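Workshop Notes: The Memory and Drive Cell

Published 17th October

The following is a record of the work carried out on the computer assembly cell since the previous entry in May. It is intended chiefly for members of the Lalwood shared workshop who have asked how the build is progressing, and for those who may wish to reserve the bench once it is released for general use.

The purpose of the build remains as it was first set out. The workshop receives a steady supply of office computers from local firms, and a good deal of members' time is given over to fitting memory, expansion cards and drives by hand. The cell is intended to take on the simpler part of that work. It is not intended to replace the repair evenings, which will continue under Margaux Tanguy.

Two changes have been made to the bench. The first concerns the table. The former wooden top moved under load, and positions taught to the arm one evening could not be relied upon the next. It has been replaced with slotted aluminium, to which fixtures can be clamped at any point along the slats. Khải Bạch squared the new top to the arm and has written the measurements into the bench book.

The second concerns the parts holder, now in its third version. The earlier two gripped the expansion card too tightly and were withdrawn. The present holder keeps the drive and the card upright beside the case, so that the arm may approach both from above. The drawings are filed under the name Sukeck, and members are asked not to print from the older files.
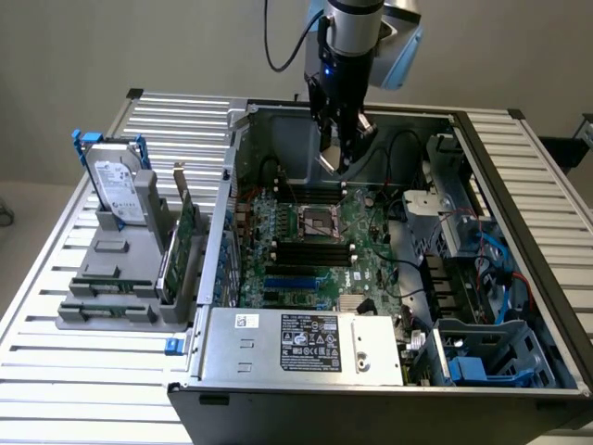
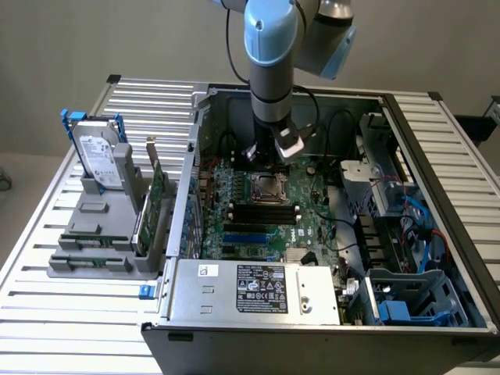
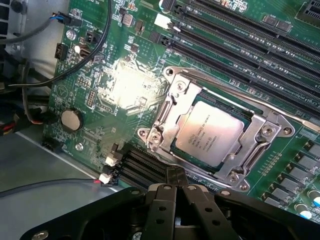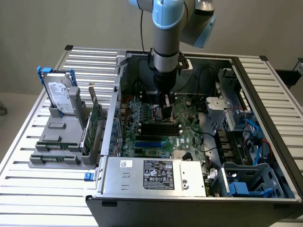 Dell board, arm in from above, and the parts holder to the left of the case in the first, second and fourth views.

Position Teaching

All positions are taught with the case lying on its side and the side panel off. The origin is taken from the processor socket, as its metal surround is easily found and does not move when the case is knocked. Positions for the memory slots are then worked out from that point and checked one at a time at low speed.

Capucine Carré has asked that the wrist camera view be consulted at each check. The bench view alone gives a fair idea of height but a poor one of sideways error, and reflections from the board can mislead in either view. The lamp should therefore be set before teaching begins and left alone until the session is closed.

In the course of the summer 199 trial approaches were entered in the log. A trial is counted only where the arm starts from its rest position and returns to it without being stopped by hand. Trials in which the operator intervened are listed separately, with the reason given in the final column.

Matters Outstanding

The cable to the wrist requires a better support. It is long enough for every position now in use, but it hangs freely, and the author would prefer that it were held clear of the drive cage. Armelle Brunet has offered a sprung arm from her own stock, which will be tried first.

The release latch on the drive bay is still operated by hand. A small finger attachment has been drawn but not yet made.

The software, which the group calls Flemulex, stops correctly when a force limit is reached, though the message shown to the operator does not say which joint was concerned. Ivana Valdebenito is rewriting this part. Until the new version is installed, operators should note the arm's position in the bench book before clearing any stop.

Use of the Cell

The cell may be used by members who have completed the safety session, with no more than 3 persons at the bench. The machine is to be disconnected from the mains before the case is placed on the table. Requests for bench time should be made on the sheet by the tool store, and spare memory modules are to be returned to the drawer marked Texier at the end of each session.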